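**Gralari Table-Setting Cell: Maintenance and Setup Report**
Submitted to the Furukawa program office, Mar 22, 2018
Prepared by Mitsuko Kuroda, Mukstead site

The gripper maintenance described in our December plan is complete. Both fingers were removed, cleaned and refitted, and the mounting screws were replaced. The left finger had been sitting slightly proud of the right, a fault first logged at the changeover to the Pona controller. It was corrected with a shim, and the two now close evenly.

The service interval has been set at 1,000 grip cycles. Operators had been working to no fixed interval, and 17 of the stoppages recorded in the last period were traced to loose finger mounts. Two spare finger sets are held on site. A third is on order and will be charged to the existing parts line.

Setup at the table has also been revised. The opening width is now checked against a gauge block at the start of each shift, and the result is entered in the cell log - the earlier practice of checking by eye has ended. Tableware is laid out before the fingers are brought in, and glasses are placed directly on the wood, clear of the mat.

One item remains open. The left finger face shows light scuffing, and we have not yet decided whether to resurface them or run them to the end of their service life. We request approval to defer this decision to the next reporting period.
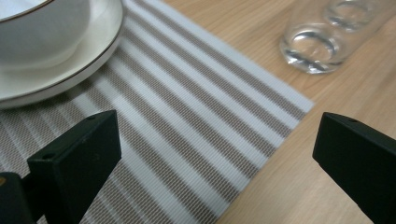
Kumiko Aoki: Deferral is acceptable to this office. Please record the face condition at each service so that the next report can show whether the wear is progressing, and include the cost of resurfacing next to the cost of a new set.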